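Gripper keeps letting go of a bundle of loose wires
Posted by Nazareno Palumbo
173 views, 4 shares

I am building a wiring station in a shared workshop with two arms over one table. The job for the first arm is to pick up a short bundle of wires, bring the ends over a small circuit board and hold them there so they can be connected. Single wires are fine. With a bundle, the thick ones stay put and a thin one slides out before the arm gets to the board. Out of 29 tries on Sunday it dropped at least one wire in 20 of them.

The fingers are parallel and flat on the inside. I have tried more closing force, and all that did was dent the insulation. The board sits in a frame so it does not move.
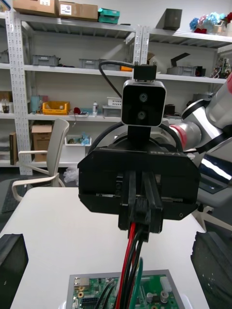

Wire ends in the closed fingers, over the board.

I would like to keep these fingers if I can. Should I change the pads, the force, or the way the wires are bundled?

Ilaria Pace
Change the pads first. Two flat hard faces will stop closing when they reach the thickest wire, and anything thinner next to it is only held by luck. You need something soft enough for the thick wire to sink into. I use 2 mm silicone sheet glued to each finger with contact adhesive. Cut it a little shorter than the finger so the tip doesn't peel back when it brushes the table.

Then turn the force back down. Start at the lowest setting that holds one wire and go up in small steps. Once you have pads on, your old closed position will be wrong, so teach it again or the controller may report a fault when it closes on the bundle.

Also slow down the move to the board. If the arm stops hard, the loose ends swing, and that pulls on the grip. I run the last part at a quarter speed.

Demetrius Obi
just tape them together

Ornella Longo
Tape does work, but put it in the right place. Lay the wires side by side like a ribbon, with the ends even, and wrap one turn of masking tape a finger's width back from where the gripper closes. If you tape a round bundle, the ones in the middle can still slip.

For wires of different thickness I printed a small comb with one slot per wire, and the gripper holds the comb. It took me three prints to get the slots right. It also keeps the order, so you know which color goes to which pad. With loose wires they can cross over each other and you end up sorting them by hand anyway.

One more thing to check is the cable on the arm itself. Mine was pulling tight on one wrist turn and giving the gripper a small jerk. Leave enough slack in the loop for the whole move.

Nazareno Palumbo
Thanks. I have silicone sheet left over from a Trimwood kit and will try that with the tape before I print anything.

Related posts
Teaching two arms to share one table
Prundska controller loses its home position after power off
Silicone or rubber for finger pads?
Lemus gripper closes but reports open
Printed frames for holding small boards

Contact us | Copyright Tamiru Workshop Help | Back to top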